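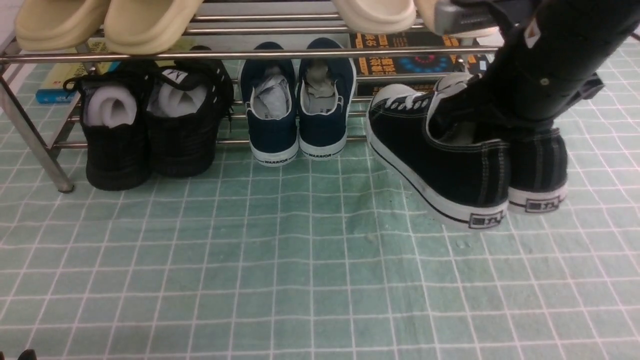 Schuhe einräumen lassen: So nehmt ihr brauchbare Demonstrationen auf

Wer zum ersten Mal Beispiele für eine Lernstrategie sammelt, nimmt gern einen Würfel und eine Schale. Das ist völlig in Ordnung, und ich habe es auch so gemacht. Aber irgendwann möchte man etwas, das im Flur wirklich herumsteht, und da sind Schuhe ein wunderbares Thema: weich, paarweise, mit Schnürsenkeln, die überall hängen, und mit einer Öffnung, in die ein schmaler Greifer gut hineinkommt. In dieser Anleitung zeige ich euch, wie wir bei Sotis eine Aufnahmereihe zum Schuhregal aufbauen, von der Matte bis zur letzten gelöschten Datei (ja, Löschen gehört dazu, und zwar reichlich!).

Was ihr braucht

Einen ferngesteuerten Arm mit Greifer, dazu eine Kamera, die das Regal und den Boden davor erfasst. Ein leichtes Schuhregal mit Querstäben. Eine Bodenmatte, am besten mit aufgedrucktem Raster, das hilft beim Aufstellen ungemein. Und Schuhe, möglichst verschiedene: hohe und flache, dunkle und helle, Stoffschuhe, Sneaker, Badelatschen. Stopft die weichen Schuhe mit Papier oder Einlagen aus. Ein leerer Stoffschuh klappt beim Greifen gern zusammen, und dann lernt das Modell vor allem, wie man einen Lappen hochhebt.

Schritt 1: Die Aufgabe in einen Satz fassen

Schreibt den Satz auf, bevor ihr irgendetwas aufbaut. Unserer lautet: »Heb den hohen Schuh am Schaft an und stell ihn neben seinen Partner, Ferse nach vorn.« Das klingt pedantisch, ich weiß. Aber als wir im April zu zweit aufgenommen haben, stellte ich die Schuhe mit der Ferse nach vorn ab und mein Kollege Volodymyr Kovalchuk mit der Spitze, und wir haben es erst beim Durchsehen gemerkt. Die Hälfte der Aufnahmen konnten wir danach neu machen. Seitdem klebt der Satz am Monitor.

Schritt 2: Regal und Matte ausrichten

Stellt das Regal so auf, dass die Füße an einer Rasterlinie stehen, und notiert euch, an welcher. Ein leichtes Regal wandert beim kleinsten Stoß. Kleine Falten in der Matte dürfen bleiben, die gibt es in echten Wohnungen auch. Nur wo der Schuh abgesetzt wird, streiche ich sie glatt, denn eine Sohlenkante bleibt daran erstaunlich leicht hängen.

Lasst ruhig auch ein paar Dinge liegen, die mit der Aufgabe nichts zu tun haben, ein Buch etwa oder eine Schachtel. Ein Modell, das nur einen leer geräumten Hintergrund kennt, kommt beim ersten herumliegenden Prospekt ins Schwimmen.

Schritt 3: Den Griff üben, ohne aufzunehmen

Fahrt von oben an und führt die Finger in die Öffnung, bis ihr den Schaft sicher fassen könnt. Dann schließen, kurz warten, anheben. Das kurze Warten ist mir wichtig, weil man hinterher in den Daten sauber sieht, wo das Greifen endet und das Heben beginnt. Der Schuh wird beim Anheben ein wenig kippen. Kämpft nicht dagegen an, sondern richtet ihn erst kurz vor dem Absetzen wieder aus. Macht 12 Probeläufe, auch wenn ihr glaubt, dass ihr es nach dreien könnt. Eure Bewegungen werden in dieser Zeit noch deutlich ruhiger, und genau diese Ruhe wollt ihr ja im Datensatz haben.

Schritt 4: Aufnehmen und dabei variieren

Wir peilen 50 gelungene Durchgänge pro Schuhpaar an. Nach jeweils sieben Durchgängen verändern wir etwas: Der Schuh startet ein Rasterfeld weiter links, die Nachbarpaare tauschen die Plätze, ein Schnürsenkel hängt heraus, das Licht kommt von der anderen Seite. Immer nur eine Sache auf einmal, sonst weiß man später nicht mehr, woran es lag. Nennt die Ordner so, dass ihr sie auch in einem halben Jahr noch versteht. Meine ersten hießen »neu« und »neu_neu«, davon rate ich herzlich ab.

Schritt 5: Durchsehen und aussortieren

Schaut euch jede Aufnahme einmal ganz an, am besten noch am selben Nachmittag. Heraus fliegt alles, bei dem der Arm lange zögert, eine Hand ins Bild gerät oder der Schuh am Ende umfällt. Misslungene Griffe, die ihr gleich danach korrigiert habt, dürft ihr behalten, aber legt sie in einen eigenen Ordner. Für das Nachgreifen sind sie Gold wert.

Wenn der Schuh ständig rutscht

Prüft zuerst die Füllung. Sitzt sie zu hoch, kommen die Finger nicht tief genug hinein; drückt sie einfach ein Stück Richtung Spitze. Hilft das nicht, greift näher an der Ferse, dort ist der Stoff bei den meisten Schuhen steifer. Und macht zwischendurch Pause, bitte! Nach zwei Stunden am Steuer greift man schlampig, und das lernt das Modell leider mit.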